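Zeugenaufruf nach Unfallflucht in Brindeter

Im November hat jemand mein geparktes Auto angefahren und ist weggefahren. Es stand in der Rallisstraße, gegenüber vom Getränkemarkt. Als ich kurz nach 17 Uhr zurückkam, war die hintere Tür eingedrückt und der Außenspiegel hing am Kabel. Ein Zettel steckte nicht an der Scheibe. Ich habe die Polizei angerufen, die Streife war nach einer halben Stunde da.

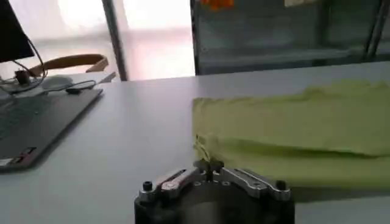
Evdokia Karras schrieb mir am selben Abend, ich solle den Lack auf keinen Fall abwischen, die Polizei könne die fremden Farbspuren noch brauchen. Die Beamtin hatte zu dem Zeitpunkt schon eine Probe genommen, dunkelblau. Sie hat auch die Höhe der Kratzer gemessen und tippt auf einen Lieferwagen.

Die Werkstatt hat den Schaden auf 2786 Euro geschätzt, ohne Mietwagen. Bei meiner Teilkasko ist das nicht mitversichert. Die Polizei hat einen Zeugenaufruf herausgegeben — vier Zeilen, im Lokalteil ganz unten.
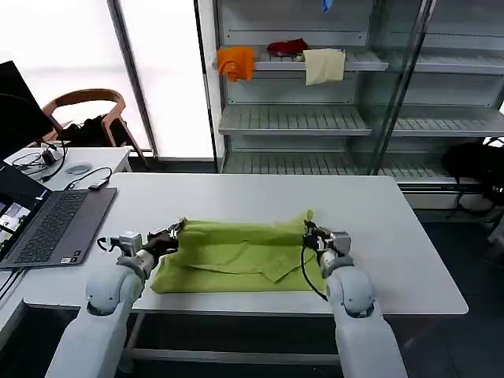

Gemeldet haben sich daraufhin zwei Leute. Eine Frau hat den Knall gehört, aber nichts gesehen. Dionysis Mitsotakis-Vlachou aus dem Haus Nummer 2 hat einen blauen Transporter rückwärts aus der Einfahrt kommen sehen und sich einen Teil des Kennzeichens gemerkt, die Ziffern 1544. Die Buchstaben weiß er nicht mehr.
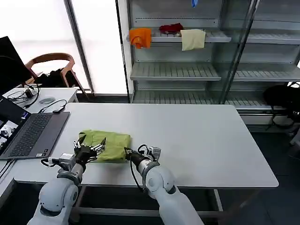

Reicht ein halbes Kennzeichen? Für eine Halterabfrage kann es genügen, wenn Farbe und Fahrzeugtyp dazu bekannt sind. Das dauert nach Auskunft der Dienststelle ein paar Wochen.

Wer an dem Nachmittag zwischen 15 und 17 Uhr dort war, kann sich bei der Wache oder bei mir melden.

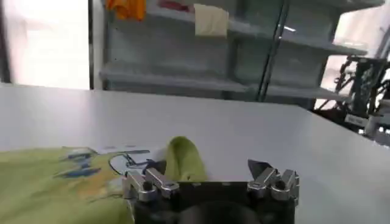 Despina Fragkou

Nachtrag: Das Aktenzeichen habe ich inzwischen, ich gebe es auf Anfrage weiter. Die Tür wird nächste Woche getauscht, der Spiegel ist schon dran.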